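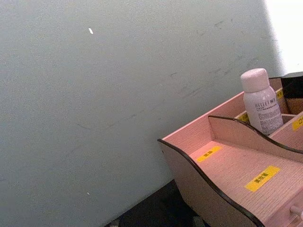

Keeping a Shared Study Desk in Order: Report of a Small Student Project

Prepared by Luana Moura, for the course Introduction to Product and Interior Design

1. Why I chose this subject

In our student residence there is one study room for all the floor. The desks belong to everybody, so each evening they are covered with papers, chargers, pens and cups. When a person wants to work, first she has to move the things of other people. I lost much time in this way during my first semester, and I wanted to know if a simple desk organizer can change the situation.

The question of my project is the following: does an organizer on a shared desk help people to leave the desk clear, and which shape of organizer do they prefer to use?

I did not try to design a new product. My teacher advised me to begin with objects which already exist and to observe them with patience.

2. The organizers

I compared two types. The first is a pink desk organizer made of thin panels, with black trim along the edges. The side panel does not have a straight top. It has a wavy line, like a letter S, and this gives the object a softer look than a normal office box. In this report I call it the Stamitz, after the name of the study room where it was placed.

The second type is a plain cardboard box with straight walls, which I built myself and divided in three parts. I call it the Manzano, after the second study room, on the floor below.

The two rooms are similar in size and have the same model of desk. The Manzano room receives more sun in the afternoon, and I think some students choose it for this reason. I could not control this difference.

3. Method

The observation lasted 60 days and began in November. Every evening at the same hour I visited both rooms and wrote in a notebook whether the desk was "clear", "partly clear" or "full". I called a desk clear when a person could open a laptop and a notebook side by side without moving anything.

At the end I gave a short questionnaire to the residents. I printed 200 sheets, which was too many, and 76 came back completed. The questions were short, and it was possible to write a comment at the bottom.

For the first week I gave no instructions. After this, I put a small note on each desk with the words "Please leave the desk as you would like to find it". I know that a note can influence the result, and I discuss this point in section 5.

4. What I observed

In the first week the organizers were used mostly for pens. Papers stayed on the desk, often under a cup. Two students told me they did not know if they had permission to put their own things inside.

After the note appeared, the desk in the Stamitz room was clear more often than before. In the Manzano room the change was smaller, and the cardboard walls began to bend, so people pushed the box into the corner and it was difficult to reach. I repaired it one time with tape.

The comments in the questionnaire were more interesting for me than the evening notes. Many residents wrote about the appearance. One person wrote that the pink organizer "looks like somebody chose it", and that the cardboard one "looks like it is waiting for the trash". Another person did not like the color but used it anyway. Several complained that large notebooks stand badly in any organizer, and one asked for a place for cables, which I had not considered at all.

There was also a problem I did not expect. When the organizer is full, it becomes storage. Some papers stayed in it for weeks, and no one wanted to throw them away - the owner was perhaps on vacation, perhaps already moved out.

5. Limits of the project

The two organizers are different in material, color and shape at the same time. For this reason I cannot say which of these qualities made the difference. A better test would use two objects of the same material, one with straight sides and one with curved sides.

The note on the desk is another difficulty. It arrived in both rooms in the same week, so I can compare the rooms with each other, but it is hard to separate the effect of the note from the effect of the organizer.

Finally, I live on the floor of the Stamitz room and people there know me. It is possible that they were more careful when they knew I would come in the evening.

6. Recommendations for the residence

Each shared desk should have one organizer of a rigid material. It should stand at the back of the desk, against the wall, where it takes less working space. Papers that stay longer than one month should go to a box at the reception. A small hook or tray for cables would be useful and costs little.

For the next semester I would like to repeat the observation in the reading room of the Londen building, which has longer tables and where students sit in groups.

Attachments: evening notes (copy of the notebook), questionnaire form, plan of the two rooms.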